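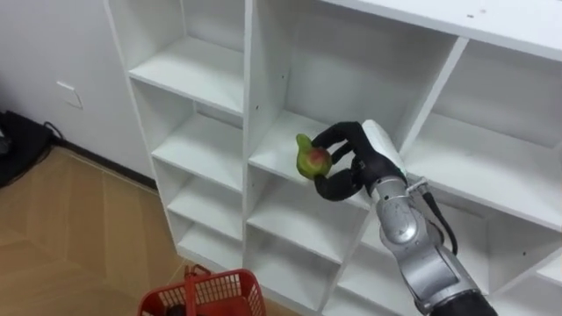
Right hand of the Varkness cell with a piece of fruit, at the middle shelf of the shelving unit.

Varkness Shelf Cell: Setup and Maintenance
Progress report to Onance, period ending August

1. Position at the end of the period

The two-armed cell at the Osman site is installed and in daily use. The work funded under this grant line covers the mounting and alignment of the arms, the care of the hands and wrist cabling, and the written procedures by which site staff keep the cell in working order. Development of the control software is reported separately.

The cell logged 1031 basket-to-shelf cycles during the period. Of the 59 stoppages recorded, 19 were traced to the cable on the right wrist and 15 to drift in the position of the shelving unit. The remainder were operator stops, including those made for cleaning, and have not been analyzed further.

2. Right wrist cable

The cable leaves the right wrist and runs in a loop down the outside of the arm. In the first weeks the loop was too short. When the hand was turned to place an item at the back of a compartment, the cable pulled against its connector and the controller reported a loss of signal. The cable has been replaced with a longer one supplied by Fakon and the lower fitting has been moved down the arm. No signal loss has been logged after the change, although the new cable has so far been in place for a short part of the period only.

A longer loop can catch on the dividers between compartments. Staff now move the arm by hand through its lowest and highest reach before the first run of the day and check that the cable stays clear of the boards. The check is entered in the cell log with the initials of the person who made it.
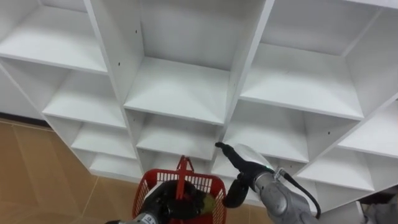

Jawad Orakzai
Cell Maintenance Lead

3. Basket handling

The left arm carries the basket by its handle and the right arm works between the basket and the shelves. This arrangement brings the two grippers close together, and the clearance between them has taken up more setup time than was planned. The left arm's holding position was originally taught with an empty basket. With fruit inside, the basket hung at a different angle and its rim came nearer to the right gripper than the program allowed for.

The holding position has been taught again with a loaded basket. A lower speed limit applies to the right arm whenever it is working near the handle. We consider this limit acceptable for the present, but it does lengthen each cycle, and we intend to review it once the new finger pads have been fitted.

4. Shelving unit and alignment

The shelf positions stored in the controller are measured from the front edges of the boards. Cleaning and ordinary contact had moved the unit a few millimeters at a time, enough to bring a finger against a board edge. The unit is now fastened at the back. Alignment is checked with all compartments cleared, by bringing one extended finger of the right gripper up to a board edge and comparing the reading with the stored value. If the difference is outside tolerance, the affected row is taught again before any run begins.

5. Cleaning and wear

Fruit leaves a residue on the fingers which reduces grip. The fingers are wiped at the end of each shift with a damp cloth; solvents are not used - the pad material hardened when one was tried in June. A full inspection of joints, covers and fasteners takes place on Sunday, when the cell is not scheduled. Wear on the right thumb pad is ahead of the left and a replacement set is on order.

6. Next period

The following work is planned:

Fit the replacement finger pads and repeat the grip checks
Review the speed limit near the basket handle
Fit the longer cable to the left wrist
Issue the alignment procedure to site staff in its final form

Spending remains within the approved budget. We request that the unspent part of the spares allowance be carried forward to cover the left wrist cable.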